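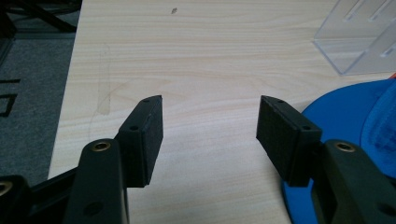
Company News

Staniforth Opens Coltorport Workroom to Teach Robots by Hand

COLTORPORT, October 2, 2020 – Staniforth has opened a new workroom in Coltorport where people will spend their days picking things up, moving them and putting them down again, all so that a robot can learn to do the same. The work is part of Flinthorpe, the company's project to build a learning system for everyday handling jobs, and we are thrilled to have it under way!

The tool at the heart of Flinthorpe is a gripper that a person holds and works directly. It has two black fingers, each ending in an upright pad, and a camera that looks out over them toward the table. When an operator reaches for an object, the camera records the reach from just behind the fingers, close to the view a robot arm would have of its own hand. There is no robot in the room during recording, and no joystick to master. New operators can start making useful examples on their first morning.

Each example is one short task from start to finish. An operator might lift a cup onto a shelf, turn a box on its side or move a folded cloth from one end of a table to the other. Every recording begins with the jaws open, so the system also gets to see the approach, the small corrections along the way and the moment when a person decides to close the grip. Those corrections matter a great deal to us. Early trials in Clirville showed that a system trained only on perfect, practiced motions had trouble when an object sat a little to one side of where it expected.

The Clirville trials ended in July with 2000 recorded examples covering 167 household and workshop objects. Coltorport takes over with a longer list of 235 objects and 13 tables, set up at different heights and under different lights. Operators change tables during a shift and lay out the objects themselves, which gives the recordings the kind of variety that is hard to plan on paper.

The gripper has changed too. After the first round in Clirville, operators asked for a lighter tool with a handle that could be used in either hand, and the Coltorport version has both. The pads now come off with small screws, so a worn pair can be swapped between sessions without sending the whole tool back to the bench.

Recordings are checked the same day. A reviewer watches each one, marks where the grip begins and ends, and writes a short plain-language line about the task. Missed grabs and dropped objects are kept and labeled as such, and the team is eager to find out how much the system can learn from them.

Staniforth will run the Coltorport workroom alongside its Clirville office, where the training and testing side of Flinthorpe stays. Operator positions in Coltorport are open now, and no background in robotics is needed. Applications can be made through the Staniforth careers page.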